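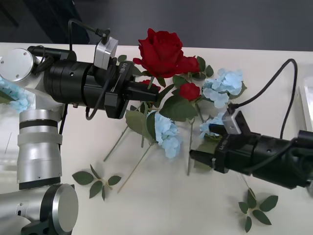

接受Cookie | 本网站使用Cookie以改善浏览体验。继续浏览即表示您同意我们的Cookie政策。

新闻稿

Bonosik共享工坊公开双臂插花工作台全部搭建资料，十月起开放动手体验

打印本页 | 用电子邮件发送

Bonosik共享工坊今天公开“双臂花台”项目的全套搭建资料，包括桌面布局图、线缆走线图、抓取程序、标定步骤，还有一本写得密密麻麻的搭建日志。从十月开始，每个星期二晚上七点，工坊的一号长桌会留给这个项目，会员和访客都可以坐下来，亲手教两只机械臂摆弄一束仿真花。

项目起初只是工坊留言板上的一张纸条。Elba Ibarra平时在家里做小型自动化装置，阳台浇水、窗帘定时、猫粮分装都做过，她在纸条上写：“有没有人想试试让机器拿花？不要方块，不要杯子，要花。”当天晚上，下面就多了三个签名：负责机械安装的Bram Segers，写控制程序的Kirsty Treloar，还有做了多年花艺的Trinidad Toledo。四个人利用下班后的时间，一共在工坊里登记了900个工时。

“方块拿歪了还是方块，花可不一样！”Elba Ibarra说，“玫瑰的花头重，茎又细，夹得稍微偏一点，整枝就会转过去。绣球更有意思，看着是一大团，夹下去才知道里面有多少空隙。我们第一个月几乎每晚都在捡叶子，捡得很开心。”

花台的基本布局并不复杂：一张白色桌面，两只机械臂从左右两侧伸向中间，花材放在两臂之间。每只夹爪上方各装一个小相机，让程序从贴近花材的位置观察夹取点。目前使用的花材是红玫瑰、浅蓝色绣球和散放的绿叶，全部是仿真花，方便反复练习，也方便把每次的摆法复原。选白色桌面是Kirsty Treloar的主意，她先后试过木纹、灰色和深绿色三种桌面，浅蓝色花瓣在白色上的识别结果最稳定，绿叶和细茎也容易分辨。

到目前为止，团队一共录下1249次示范动作，其中1111次通过了人工检查，已经整理进这次公开的资料包。没有通过的那些也没有扔掉，单独放在一个名为“捡叶子”的文件夹里，每一条都写了备注，例如“夹到两枝”“花头朝下”“左臂等右臂等太久”。Kirsty Treloar建议新手先看这个文件夹：“我自己学到的东西，一大半都在那里面。看完再去调参数，会省下好几个晚上。”

线缆是整个搭建过程中改动最多的部分。相机线最初贴着臂身走，手腕一转就绷紧，换过扎带、卷簧和布套，都不太满意。Bram Segers后来干脆让线在上方留出一个大弯，给手腕足够的转动余量。“样子有点像钓鱼竿，”他说，“可是从那天起我就没再为它加过班。”日志里专门有一章讲走线，附有弯曲半径的记录表，以及他手绘的几版草图，包括两版他自己认为很难看的。

Trinidad Toledo负责把花艺师的习惯翻译成程序能用的步骤。她先定主花的位置，再用绣球填充两侧，最后补叶子，每一步都写成短短的一张卡片。现在的版本共有72张卡片，涵盖递花、转茎、让位、并拢花束等动作。她特别喜欢“让位”那一组，讲的是一只夹爪靠近花束时，另一只该退到哪里、退多远。“两个人一起扎花也要练这个，”她说，“我带学徒的时候，光是不碰对方的手就要练上一阵子。”

现阶段的花台还有不少没做好的地方。细茎交叠在一起时，程序经常选错那一枝；叶片如果平贴桌面，夹爪需要试几次才能捏住边缘；双臂配合的速度也比人手慢得多，摆完一束小型花束大约要一刻钟。团队把这些问题列在资料包的待办清单里，欢迎任何人认领。已经有人认领了第一项：工坊会员Yvonne Bainbridge正在家里的餐桌上试做一种带软垫的夹指，材料来自她做皮具剩下的边角料，第三版样品本周会带到工坊试装。

星期二的体验活动每晚分两场，七点和八点半各一场，每场最多六人。参加者先花二十分钟熟悉急停按钮和桌面的安全范围，然后两人一组，各自引导一只机械臂，合作完成一次递花。不需要编程经验，也不需要会插花。长发请扎起，宽松的袖口请挽好，围巾和长项链请留在储物柜里。十四岁以下的孩子需由成年人陪同。会员免费，访客只需支付当晚的工坊使用费，在前台登记即可。

想在自己家里或本地工坊搭一套的朋友，可以直接取用资料包。布局图按普通工作台的尺寸绘制，日志里也写了换用其他机械臂时需要改动的部分：安装底座、夹指长度、相机支架以及标定文件。团队很希望看到不一样的版本，单臂的、小桌面的、用纸花或干花的都好，改完请发一份记录回来，工坊会在留言板旁边辟出一面墙张贴。

接下来，四人小组准备加入带包装纸的花束，再试试把花插进窄口瓶。Elba Ibarra已经在留言板上贴了新的纸条，招募会折纸的人。

关于Bonosik共享工坊
Bonosik是一间由会员共同使用的工坊，设有木工、金工、电子和缝纫四个区域，工具与场地按时段预约。工坊每晚开放至十点，新会员需完成入门安全课程。

媒体及参观联络：Kirsty Treloar，Bonosik共享工坊前台转“双臂花台”项目组

打印本页 | 用电子邮件发送

订阅工坊通讯，每月一封，随时可以退订。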